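Plurance Publishes Results of Two-Arm Gripper Comparison

Ribbed fingers held small threaded parts more reliably than smooth pads in five-week bench trial

NUMTHORPE, July -- Plurance, a maker of end-of-arm tooling for light assembly, today released the results of a bench trial comparing three sets of gripper fingers on a two-arm assembly cell. The trial ran for five weeks at the company's test room in Numthorpe and used small plastic and metal parts supplied by Sarnedholm, which makes hand-assembled dispensers and fittings.

The purpose of the trial was to find out which finger design a small manufacturer should buy first when it moves a manual assembly job to a pair of arms. Most published gripper figures come from single-arm pick-and-place work with one part shape. Assembly with two arms asks for more. One gripper has to keep a part still while the other brings a second part to it, and a grip that is good enough for moving a part across a table may let it turn when something is pushed or threaded onto it.

Three finger sets were tested: a smooth rubber pad, a soft molded finger and a ribbed finger. All three were fitted to the same parallel gripper body, and the arms, controller and table height stayed the same throughout. Grip force was set once for each finger set at the start of the trial and was not adjusted afterward. Parts were placed on the table by hand before each attempt, without a fixture or tray.

An attempt was counted as good only if the part was picked up, held without turning and joined to its mating part in one try. Regrips were counted as failures, even when the second grip worked. 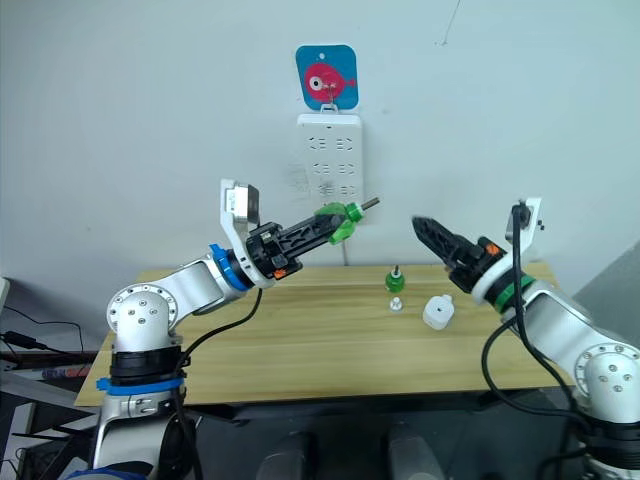 Roksolana Kravets said that the ribbed fingers were the only set she would put on a line without a fixture, and that her main worry going in had been marks on the green parts, which scratch easily. She said the marks left by the ribs were light enough to pass Sarnedholm's own inspection but that she would want to see the same check done on painted parts before changing anything else.

Over the full trial the ribbed fingers completed 85 percent of attempts. The soft molded fingers did nearly as well on round parts and poorly on anything with a thin pin, where the finger material folded around the pin and pulled the part off angle. The smooth pads were the fastest to set up and the least reliable once the parts had been handled for a few days. Cleaning the pads between shifts helped for the first hour or so of running.

Plurance also compared two camera positions. With a single camera fixed over the table, the arms often blocked the view at the point where the parts met. Cameras mounted at the wrist gave a clear view of the part in the gripper but had to be recalibrated after every finger change, a job that took nine minutes per arm. The company recommends wrist cameras for cells that run one product for a long time, and a fixed camera for cells that change over more than once a day.

Cable routing caused more stops than expected. In the first week, camera cables tied too close to the wrist pulled on their connectors when both arms reached toward the middle of the table. Leaving a longer loop behind the wrist ended the problem, and the report includes recommended slack lengths for each mounting position.

"We went in thinking the controller would be the weak point," said Anatole Chauvin. "Timing between the arms was fine from the second day. What cost us attempts was fingers and cables -- the cheap parts of the cell."

The trial did not cover parts heavier than a fitting that can be held between two fingers, and it did not test oily surfaces. Both are planned for a second round. Plurance will also repeat the ribbed-finger tests with the Xu controller, which was not available in time for this trial.

The full report, with results by part type, grip force settings and drawings of the ribbed fingers, is available free of charge from the Plurance website. Manufacturers that would like their own parts included in the second round may send samples to the Numthorpe test room. Samples should include at least one complete assembled unit and a short note on how the parts are put together by hand.

About Plurance

Plurance designs and builds grippers, fingers and wrist mounts for light assembly. The company sells directly to manufacturers and through regional dealers.

Press contact: Plurance Communications, Numthorpe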